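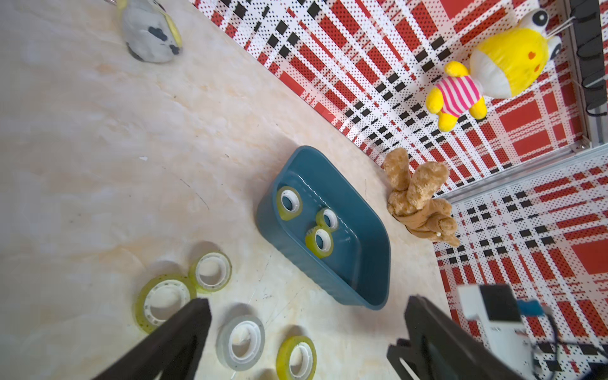
I want to talk about glue before we talk about anything else, because glue is where most first projects in this class go wrong. Last term I watched 31 people put together a little wall shelf, and the wobbly ones nearly all had the same trouble: too much glue, then not enough patience! While glue sets, something has to hold the parts still, and for small stuff I reach for tape before I reach for a clamp. Clear yellowish rolls like the ones in the blue-green basin, with the white plastic cores, are the sort of thing I mean (and yes, keep a few sizes around, a big fat roll is a pain on a tiny box corner).

Handout 3: Gluing up a small box

Bring your four sides, already cut and sanded, plus the bottom panel. If you missed the cutting session, come find me at the break and we'll sort you out.

Lay the sides end to end on the bench, outside faces up, and line them up against a straightedge. Tape across each joint and rub it down hard with your thumb. Now flip the whole strip over. You'll have three little V-shaped valleys, and that's where the glue goes, a thin bead in each one plus a dab on the two loose ends. Fold it up like you're closing a cardboard carton and tape the last corner. It feels like a magic trick the first time, I still love it.

Check for square by measuring corner to corner both ways. If the numbers don't match, squeeze the long diagonal gently and measure again. Leave it alone for 50 minutes before you peel anything, and peel slowly, back over itself, or you'll lift the grain (ask me about my pine recipe box, or please don't).

Sanding, for next time: start at 100 grit on the outside and go with the grain. I'll have both finishes out, the Wokell wax and the Rebelo oil, so you can try them on scrap first. I like the wax on pale wood. Leobardo Valdovinos likes the oil on everything, and he's teaching the April session, so you'll hear his side too.

Home | Handouts | Project Gallery | Supply List

Filed under: Beginner Woodcraft, Boxes

Contact the Gindetti Workshop | Copyright Gindetti Workshop | Back to top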